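Backup and removable media inspection – Widham office
Checklist with comments
Inspection date: 2020-03-06
Previous inspection: September

Scope: backup server, tape library, offline tape store, USB media register, courier handover to Pellell. Laptops and phones are covered in the endpoint checklist and are not repeated here.

Ratings: OK, Minor, Action, Not checked.

1. Backup jobs

1.1 All production servers appear in a backup job. Minor.
Compared the asset list with the job list. The old print server is still in a job although it was switched off last year. The new Jallanov billing database is covered, but only as a full machine image. Add a proper database dump as well.

1.2 Failed jobs are followed up. Action.
The log for the period shows 731 job runs, of which 16 failed. Most were picked up the next morning. Two in a row on the file server have no ticket and no note. Alerts go to a shared mailbox with no named owner. Assign one.

1.3 Backup service account has only the rights it needs. Action.
Still a member of Domain Admins. This was raised last September and marked as in progress. The vendor's guide lists the rights required and they are well short of that. Until it is fixed, anyone who gets hold of the backup server gets the lot.

1.4 Backup console is not reachable from the general staff network. OK.
Tried from two desks and from guest wi-fi. No response on any of them.

2. Encryption and keys

2.1 Tapes are encrypted. OK.
Confirmed in the job settings and by trying to read a tape on the spare drive without the key loaded.

2.2 Recovery key is held somewhere other than the backup server. Minor.
There is a sealed envelope in the fire safe. The label on it refers to the previous key. The current key was found in the password vault, and the vault is itself backed up by the same system. Print the current one, seal it, date it, and destroy the old one only after the last tape that uses it has expired.

3. Tape store

3.1 Room locked, access list current. Minor.
Door locked on arrival. The access list has two people on it who have moved to the Amaral project and no longer handle tapes. Remove them.

3.2 Tapes match the register. OK.
Pulled 29 tapes by barcode and found every one in its slot. One barcode label is peeling and should be replaced before the library refuses it.

3.3 Temperature and humidity within the range printed on the cartridge case. OK.
The logger battery is low. Spares are in the top drawer of the tool cabinet.

3.4 Courier cases sealed and signed for. Minor.
Seal numbers are written down on leaving but not always checked on return. Three return slips had the box blank. The form is fine – people need to fill it in.

4. Restore tests

4.1 A file-level restore was done in the past quarter. OK.
Repeated during the inspection. Restored one folder of 2,217 files to a scratch disk and compared checksums with the source. All matched.

4.2 A full server restore was done in the past year. Action.
No record of one. The written procedure names a hypervisor version we no longer run, and the step for reconnecting storage is missing. Book a test on isolated hardware and rewrite the procedure from the notes taken on the day.

4.3 Restore times recorded. Not checked.
Nothing to check until 4.2 is done.

5. USB and other removable media

5.1 Only registered devices mount on managed machines. OK.
Tested with an unregistered stick on a desktop and on a meeting room PC. Blocked on both, and both events showed up in the log.

5.2 Devices due for disposal are stored securely. Action.
A tub of old hard drives was on the open shelf beside the workshop bench. Some had asset stickers, some did not. Move them to the locked cabinet now and list the serial numbers before collection.

5.3 Destruction certificates on file. OK.
Certificates sighted for the last two collections. Serial numbers agree with the register.

Items rated Action are to be closed or have an agreed date before the next inspection. Item 1.3 has been carried over once and should not be carried over again.

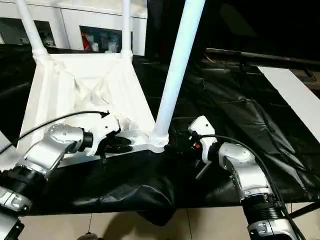
Minor items can be signed off by the systems team without a return visit, provided the register is updated and a copy of the change is attached to this checklist.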